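About Buline

Buline is a contract testing laboratory for paper, board and printed packaging. We measure physical properties of sheet materials and report the results to mills, converters and print shops. The laboratory does not sell paper, inks or instruments.

What we test

Standard work covers grammage, thickness, bending stiffness, tear and burst strength, moisture content, surface roughness and air permeance. Optical work covers brightness, opacity, gloss and color difference. For printed samples we also run rub resistance, fold cracking and light exposure. A complete list with sample sizes is given on the Services page.

All sheets are conditioned at 23 °C and 50 percent relative humidity before testing. Samples that arrive sealed are kept sealed until they enter the conditioning room. If a client needs results on material in the as-received state, this must be written on the order form, and the report will carry a note to that effect.

Premises and staff

The laboratory occupies 900 square meters on the ground floor of the Sproģis building. Conditioning and mechanical testing share the north side, with optical testing in a separate room without windows. Receiving is at the rear entrance and closes at 4:00 p.m. We have 14 employees, including 6 test technicians.
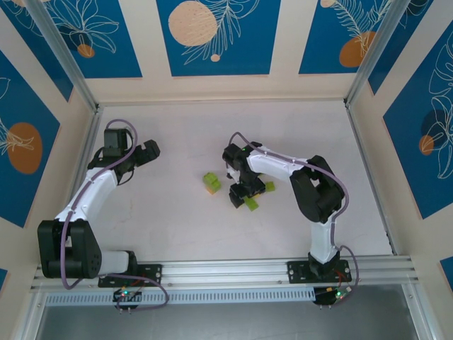

Sample records are kept in Tevovow, our in-house register. Each sample is given a number at receiving, and the same number appears on the specimen bag, the raw data and the final report. Last year the register took in 3,501 samples. Retained material is stored for one year after the report date and then pulped, unless return shipping has been arranged.

Reports

A report states the test method, the number of specimens, the mean, the standard deviation and the conditioning time. Machine direction and cross direction are reported separately where the method calls for it. We do not give pass or fail statements unless the client supplies a specification with limits.

Jinley comparison rounds

Jinley is a sample exchange we run for mill laboratories. Each participant receives matched sheets from one production lot, tests them on its own instruments and returns the readings. Results are issued under code numbers. The next round ships in November and covers bending stiffness and thickness. Registration forms are available from receiving.

Orders

Send the order form with the samples, packed flat between rigid boards. Rolls and reels are accepted by prior arrangement. Shipments received after closing are logged on the next working day.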